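How to Bring a Sorting Arm onto a Packing Floor Without Losing Your Packers

2019-01-14
By Nabila Oei

I run the small-parts side of the warehouse at Starnine. We ship hinges, caps, knobs and spacers, mostly in mixed bags. Last March we began moving part of the sorting work to robot arms. These are the steps we followed, with the ones we got wrong put in the order we should have done them.

Step 1. Write down the job as it is done now.

Stand next to the people doing the sorting for two full shifts. Do not use the work instructions in the binder. Ours said a sorter picks one part, checks it and drops it in a tray. In practice our sorters sweep a handful toward them, pull out the bad ones and push the rest across. An arm can't do that. If you plan from the binder you will buy an arm for a job that doesn't exist.

Write down the side jobs too. Our sorters also relabeled trays, called the forklift and told the night shift which supplier had sent bad stock. All of that still has to be done by someone after the arm goes in.

Step 2. Split the job.

Make two columns. In the first, put the parts that are the same size every time and lie still when you set them down. In the second, put everything that rolls, tangles or needs an opinion. We had 404 part numbers. Only 91 went in the first column. That was fewer than management had hoped, and it was better to hear it before the purchase order.

Step 3. Tell people before the equipment arrives.

We waited until the crates were on the dock, and we paid for it. Two good sorters took jobs at Kravchuk within a month. Hold the meeting early and bring answers to these:

Whose hours change, and when
Whether anyone's pay rate changes
Who will be trained first, and how they were picked
What happens if the arm is taken out again

If you don't have an answer yet, say so and give a date when you will.

Step 4. Pick your operators from the sorting line.

We first gave the job to maintenance. They kept the arm running but didn't notice when it was sorting badly. A sorter sees a short-cut cap from across the table. Teach that person the controls. Our training takes 30 hours, spread over three weeks, and we pay a higher grade from the first day of it — not from the day they pass.

Step 5. Try the layout in simulation.

Before anything is bolted down, set up the arm and a few stand-in parts in the simulator and move things around. Ours is called Drekavley, and it came with the arm. Keep the setup plain. Use a flat work surface and a few simple shapes in the sizes you handle. The room around them does not have to match your building.

Have the operators do this, with the integrator sitting beside them. Start with parts close in to the base, where the arm has to fold back on itself to reach, because that is where our layout failed. Then try parts next to each other. Then try a part that is nearly the same color as the surface under it.

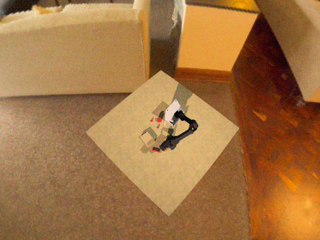
Save every setup that gives trouble and give it a name the whole crew will recognize. We kept ours in a shared folder called Grarnis, after the old tray racks. When a real pick fails on the floor, the operator opens the closest match and works from there. It saves a call to the integrator most of the time.

A good run in simulation does not mean a good run on the floor. Lighting and dust are different, and parts arrive with oil on them. Treat it as a way to throw out bad layouts.

Step 6. Run both lines side by side.

Keep the manual line going for the first 1,000 orders. Put the same parts through both and compare rejects at the end of each shift. Post the numbers where everyone can read them, including the bad weeks.

Step 7. Rework the schedule.

Sorting by hand had natural stops in it. Watching an arm does not, and people get tired in a different way. We rotate operators off the station every two hours and put them on packing or inspection. Ask your crew what interval works and change it if they say it's wrong. Ours started at four hours and that was too long.

Step 8. Give operators the stop button and mean it.

Any operator can shut down the station without asking a lead. They write one line in the log saying what they saw. Leads read the log at shift change and sign it.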